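About us

Hello, and welcome to Rarkix! We're a small outfit on the first floor of an old printworks in Brivthorpe, and we spend our days showing robot arms how to do ordinary household jobs. I started the company after years of writing rules for machines that fell over the moment somebody moved a cup, and I wanted to try learning from examples instead (lots and lots of examples).

So that's what we make. A person guides the arms through a job, the cameras and joints record the lot, and we tidy up the result so that a learning system can use it. One go at one job is what we call an episode. Our current set is Branda, which is all about laying and clearing a table, and it holds 965 episodes so far. A favourite in the office is the pastry job, with a croissant, a lavender plate and two grippers that have to share quite a small patch of air.

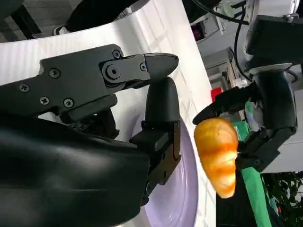

How we work

We like to keep the table plain and the jobs fiddly. A plate, a mug, a cup, something to eat, and then we shuffle them about between goes so the system can't just learn one spot by heart. If you've ever laid a table with a toddler helping, you'll know the feeling!

I get asked a lot why we bother with cameras down at the wrist when there's a perfectly good view from above. Well, try picking up a croissant while looking at it from the ceiling. The close view is where you find out how the fingers line up, and it's the one our customers ask for first.

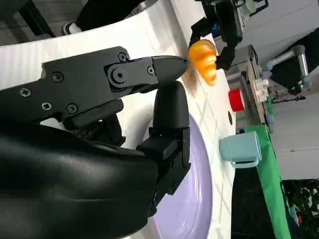

We also keep the goes that don't come off. Of the last batch of 347 we threw out very few, and those were mostly ones where the recording had a gap in it. A fumble followed by a second try is worth having, as long as it's labelled properly, and labelling is where a good half of our week goes. Every episode is watched by somebody who didn't do the guiding, usually with a biscuit to hand.

What we're up to next

Our second set is called Lương and it's about bowls, lids and pouring dry things, such as rice and lentils. It has 240 episodes at the moment, and I'd love to see it reach 516 before we let anyone outside have a look.

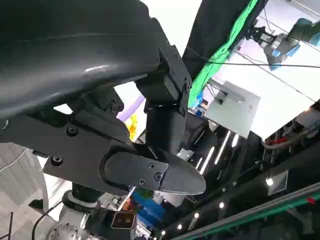 Pouring is slower going than I'd hoped, mainly because we keep changing our minds about which lids to use. If you have a job you'd like recorded, or you fancy a turn at guiding the arms yourself, do get in touch. We open the doors to visitors on the odd Saturday, the kettle is always on, and you don't need to know a thing about robots to come along. Use the side entrance, up the stairs and first left.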